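March 4, 2026 - Folk-soul singer Katia Pagano puts out her second full-length, Drosier, this August on Tedesco Records. Eleven songs, most cut live to tape. First single "Istley" is up now on all the usual services.

Pagano wrote the bulk of it on the road after her last run of club dates, then took it to producer and drummer Elikem Ofori. Two weeks in the studio. Horns on four tracks, pedal steel on one, no click track anywhere. "I wanted it to sound like we were all a little late for something," says Pagano. "And we kind of were."

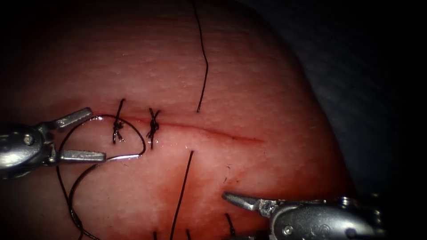

Release show is at the Gaver, capacity 900, with Ofori's quartet opening and then staying on as the backing band. Tickets are $30, on sale Friday at noon thru the venue box office and website. All ages. Doors at 7. More dates to be anounced, mostly Midwest, a few out East.

Vinyl is limited to 1,130 copies, numbered, with a lyric insert. Preorders open same day as tickets. CD and digital to follow on release day.

Advance streams, hi-res photos and interview requests: Tedesco Records press office. Please include outlet and deadline.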